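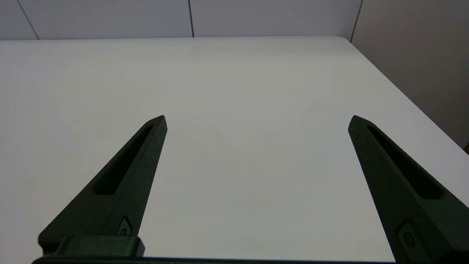 From: Saulius Ramanauskas
To: teleop-at-home list
Date: April 2021
Subject: Re: Re: pauses at the start of a demonstration

Hello Bernon, and hello everybody,

Sorry for the slow answer, I have been meaning to sit down with a pot of tea and do this properly, and the week ran away with me. You wrote:

> We are up to 1000 demonstrations of the cup task now, driving
> the arm by remote control, and the policy has picked up a nasty
> habit of sitting still at the start. It hovers over the table
> and does nothing, sometimes for ages. Gripper half open, no
> movement. Has anyone at Larkholm seen this? Should we throw the
> lot away and begin again? I would rather not tell Wieczorek
> that, as she did most of the driving.

Please don't throw them away! We had the very same thing in September, and I was nearly as gloomy about it as you sound. In our case the trouble was us. Whoever was driving would press record, put the pedal down, shuffle in the chair, find the hand controller, and only then set off. All of that went into the recording as a lovely long stretch of the arm holding still, and the poor thing learnt it faithfully.

What we did was go back through the files and trim everything before the first real movement of the wrist. I left in 4 frames of stillness at the front, mostly out of superstition. The threshold took some fiddling, as a nervous driver's hand trembles a bit and the script takes that for a start. If you'd like the script I can send it, but it is not pretty and the comments are half in Lithuanian.

The other thing, and I'd look at this before you trim anything, is what the wrist camera has in view at the start pose. Ours looks down between the fingers at a plain white table with the pale wall panels behind it, and when there is nothing on the table there is precious little in the picture for the policy to go on apart from the fingers themselves. Shift the arm sideways a little and the view hardly changes. So if your cup begins out of view, the wrist picture alone can't tell the policy which way to go. We now start high enough that the cup is nearly always in view, or else we lean on the overhead camera for the first part of the reach.

I would also ask Wieczorek whether she opens the gripper before she sets off or on the way down. I do it on the way, my colleagues do it before, and mixing the two gave us that same half-open dithering you describe. We picked one (theirs, I was outvoted) and it cleared up a good deal. It feels fussy to tell people how to drive, I know, and I was quite cross about it for a day or so, but you do get used to it.

As for numbers, we got to 2000 on the Grilavness set before anyone thought to watch a random handful from beginning to end. I'd do that this afternoon if I were you. Pick 8, make a drink, and watch them at normal speed with the gripper width plotted underneath.

Do write back and tell us how the trimmed set trains, and give my best to Wieczorek.

Warm wishes,
Saulius

PS. The pedal squeak is cured with a drop of sewing machine oil. I forget who asked.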